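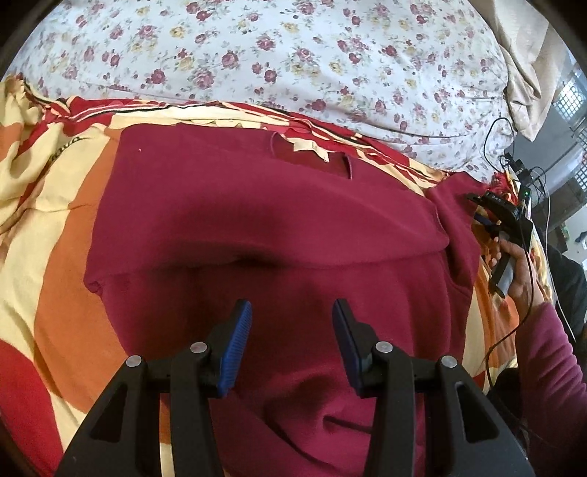
Workshop > Notebooks > Textiles > Folding

June, Saturday, just after four
Lucía Cabello

Back on the maroon top this afternoon, and I do think it's the one that teaches me most, soft as it is and forever bunching up on itself. I'm still doing the Clokeden fold (sleeves in, then up from the hem in thirds) and I gave it 3 goes on the bed before tea. A bed has too much give for this really, and the bedspread wants to come along with whatever you pull, so note to self, smooth the cover first and the garment second.
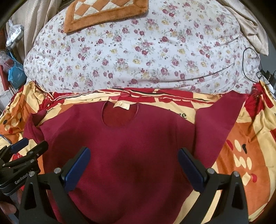 Crisóforo likes to start from the sleeves. I'd still start from the neck, get the label sitting in the middle and work outwards, as the shoulders seem to tell you where everything else ought to go. We've agreed to differ until Monday's tidy! He also wants the knits kept apart from the shirts on the Arrieta shelf, and I've come round to that.

Still to do: ask Evby about the shallow drawers, and copy the fold notes onto card 104.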